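Home | Products | Downloads | Support | Log in

Ticket: Geltus hand, thumb closes late on soft grips
Filed under: Grippers and hands > Controllers
Status: Open

Opened July 23, 2018

We are comparing two controllers on the same Geltus four-finger hand, the Motaung we already had and a newer Rusomex. Grip profile is "soft", force limit 14, all other settings left at default. With the Motaung the thumb and fingers start together. With the Rusomex the thumb starts 900 ms after the fingers. On firm items it makes little difference. On grapes the fingers push the bunch sideways before the thumb gets there.

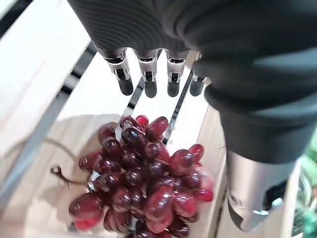
Tried so far: power cycle, new thumb cable, hand re-homed with the palm facing down. No change. Swapping back to the Motaung clears the fault at once, so I don't suspect the hand.

Update 1
Loaded the Skotwood profile file, version 22, as support asked. The delay is shorter but still there. It failed 16 grape picks, all in the same way. Peppers and squash are fine on either controller.

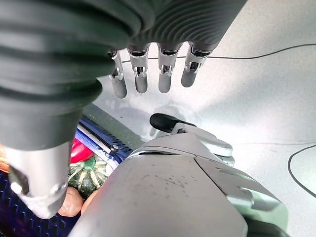 Hand above the bench, fingers pointing down, with the blue basket to the left.

Update 2
The log shows the thumb command going out on time, and the reply from the thumb joint is late. Log attached. Please confirm whether the Rusomex polls the thumb on a separate channel, and if so where the interval is set. I can't find it in the manual.

Share | 2 comments | 0 likes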